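The Patience of a Rented Pair of Arms

The first thing you learn about the Hundarano kitting service is that it comes with homework. Before the arms arrive, you get a checklist of 76 items, among them the height of your table, the location of your outlets and whether your floor is "emotionally level," a phrase I have decided to blame on the translator.

Hundarano rents out two-armed robots by the month to small shops that pack parts kits: the bag of odds and ends that goes to a repair technician or a trade school. A month costs $3,893, with setup and one remote tuner included. I went to Holtley, where a parts distributor called Schnyder had signed up for a trial, to see what that kind of money buys.

It buys you a lot of watching. The arms pick loose parts off a bare table and put them in a tray, a job any bored teenager can do while looking at a phone. The parts are the trouble. Schnyder sells buttons, breakers, valves and brackets, and hardly any two of them want to be picked up the same way.
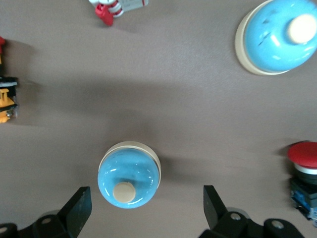
Between the fingers: a domed push button, with a second blue one farther up the table.

Domes are a mean test for a two-fingered hand. Grab too high and the fingers ride up the curve. Grab too low and you are scraping the table. The brochure says the system "understands shape," and I would say it has at least been introduced to shape. The shop's advice to new customers is to start with anything that has flat sides and work up to the round stuff once everyone's nerves have settled.

Then there is the mixed lot, which the sales sheet calls "high variety" and the packing staff call Tuesday's leftovers, whatever day it happens to be. Metal next to plastic, fins next to curves, things with handles that stick up just where you don't want them. 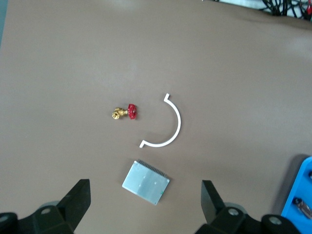 Kazue Katayama thinks the variety is the only reason to rent the thing at all. If every kit were the same, she told me, she would buy a cheap feeder and a chute and be done with it, and she would not have to sit through another webinar.

She has a point, and she has also sat through five webinars. The competing offer from Zandwood is cheaper and faster on paper, but it wants every part presented in its own molded nest. For a catalog of 1,106 parts, that is a lot of nests. 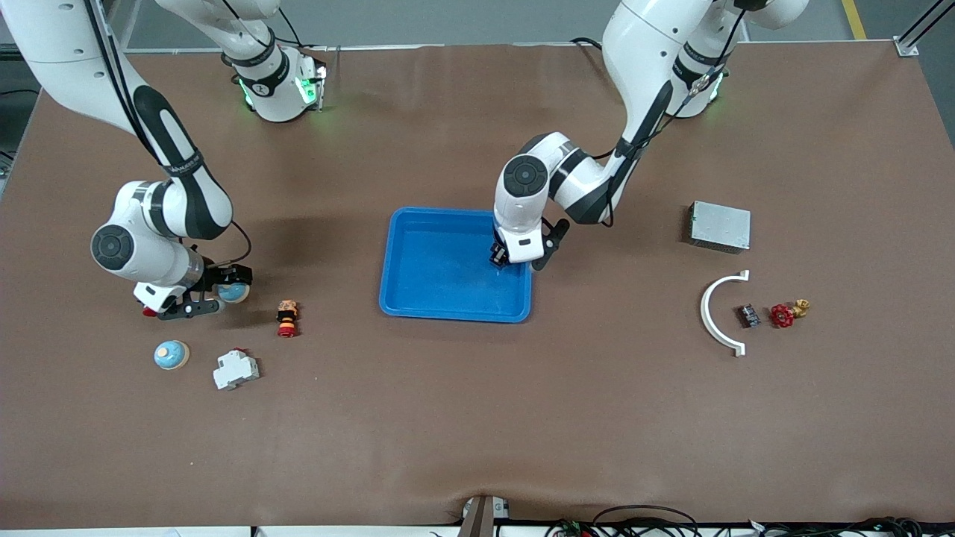

Where Hundarano earns its fee is in changing its mind. Switching to a new kit means sending over a new parts list and waiting around 5 minutes, during which the software thinks and you get coffee. I liked that very much. I liked less the control screen, which reports every problem as "Attention" and leaves you to guess whose.

Noise is low enough to talk over. The monthly invoice is clear. The manual is long, and the chapter on gripping small parts refers you to the chapter on small parts, gripping.

Would I sign? For a shop with long, steady runs, no - Zandwood's nests will pay for themselves. For a place like Schnyder, where the next order never looks much like the last, I'd take two months, and I'd measure the table twice before the truck came. Trials are open through August, and the checklist has to be returned before they will quote you a delivery date.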